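Diary > Equipment > September
3 min read

Sofa arm, first sums

Up early to get the budget sheet done before Loretta Fitzsimmons rang at nine. She wants one figure for the lounge tidying kit at Gristdale and I still have three. The base unit is settled, a Rusen, bought second-hand. What isn't settled is whether we get one arm or 2, and the price nearly doubles between them.

I went back over the sofa job to see what the hands have to do. Cushions on brown leather, one pushed down into the corner by the armrest with a hand on either side of it. The corner is tight and the leather looks slippery. I can't see one gripper managing that without something to press against.

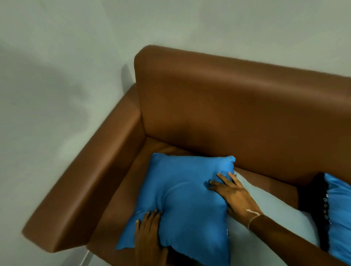 Grippers

Asanka Selvanayagam sent his list over at lunch. There are 13 lines on it and I have struck out four. The Etby gripper is cheap but the pads are hard and he thinks they will skate on satiny covers. The Zamora has soft pads and a spare set in the box. Delivery is 15 working days, which puts it at the end of the month if Fitzgerald Whitlock signs the order tomorrow.

I've put in a line for test cushions as well. We need plain ones and heavily patterned ones, as the vision side may not read them the same way. Dots and fans on navy should be a fair test.

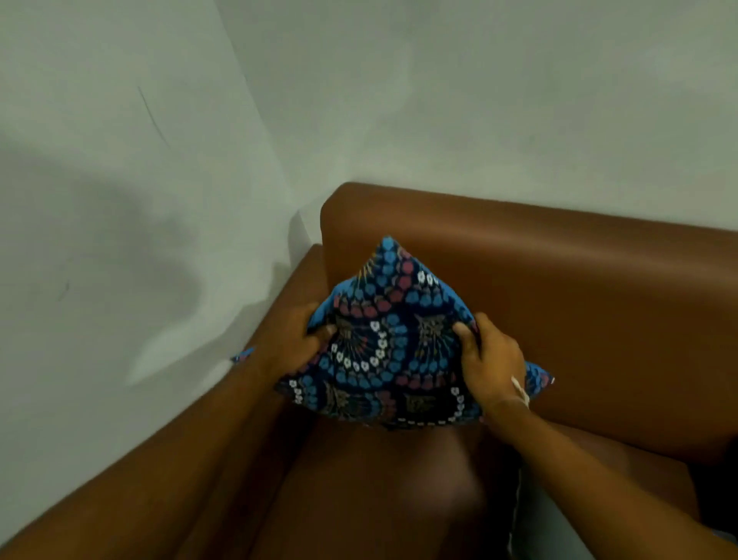 Annick Bergeron wants to keep 20 per cent back for repairs and I agree with her. Last time we kept nothing back and had to wait until the new year for a cable.

Rang Loretta late, nearly ten. Gave her the two-arm figure with Zamora grippers and said the one-arm version would only do flat things such as throws. She didn't argue, but she wants it in writing with the maintenance shown separately. Ignacio Rosenthal has the old quote for that, so I must ask him in the morning. Still to price: floor mat, second charger, carriage.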